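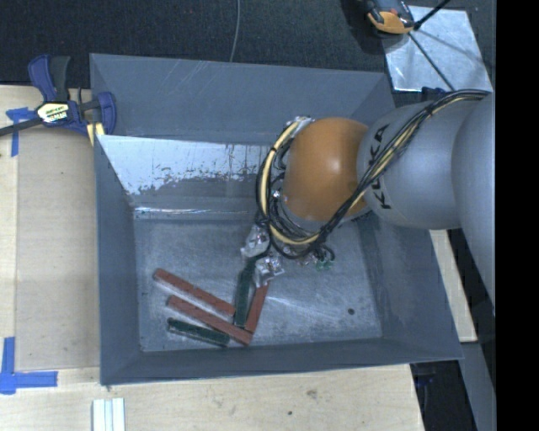
Back from Siu and still cross. Up at 5, two trains, a replacement bus that smelt of chips, and then we lose to a side who hadn't scored away since August. Typing this on my phone with cold thumbs so forgive the spelling.

First half was fine. Dull, but fine. We kept the ball, went sideways a lot, had one decent header that their keeper tipped over. You could hear individual people swearing, that sort of afternoon. Ferex sat deep and waited, which everyone in the pub beforehand said they'd do, so quite why we looked so suprised by it I don't know.

Then the second half. Oh dear. Manager takes off our only winger who was beating his man and brings on a third centre half. At nil nil. Away end went completely silent, then very much not silent. I've defended this manager all season, I defended him after the cup game, I defended him to my own brother at a christening. Can't do it this time.

Goal came from a throw in. A THROW IN. Long one, flicked on, back post, nobody within a postcode of him. We've let in that exact goal before, at Ceten, and they must have watched it on a loop all week. Fair play to them.

After that, panic. Hoofing it up to a striker who's good at a lot of things and heading isn't one of them. We did hit the bar in injury time. Doesn't count.

396 of us went, they read it out over the tannoy and gave us a clap, decent of them. The Ferex lot were friendly all day to be fair. Good pies too, proper pastry, gravy in a cup for dunking. Ticket was 30 quid with no concessions, and I'd want a roof for that. No roof. Bit of rain just after half time, sideways, straight in our faces.

Player of the match, the left back. Again. Ran himself into the ground and came over at the end to clap us on his own while the rest were halfway down the tunnel. Noticed that. So did everyone else.

So that's four points off the play-offs with Tediteck at home next, and they've got the quickest front two in the division. If we play three at the back against them I'm bringing a book. I'd go back to a flat four, put the winger back on, and let the kid have a go in midfield. He can't do worse. He might even pass it forwards.

Training's open on Monday evening if anyone fancies standing by a fence in the dark. I'll probaby go. Course I will.

Right, my stop. More when I've calmed down.

Back to top | Contact | All posts © the author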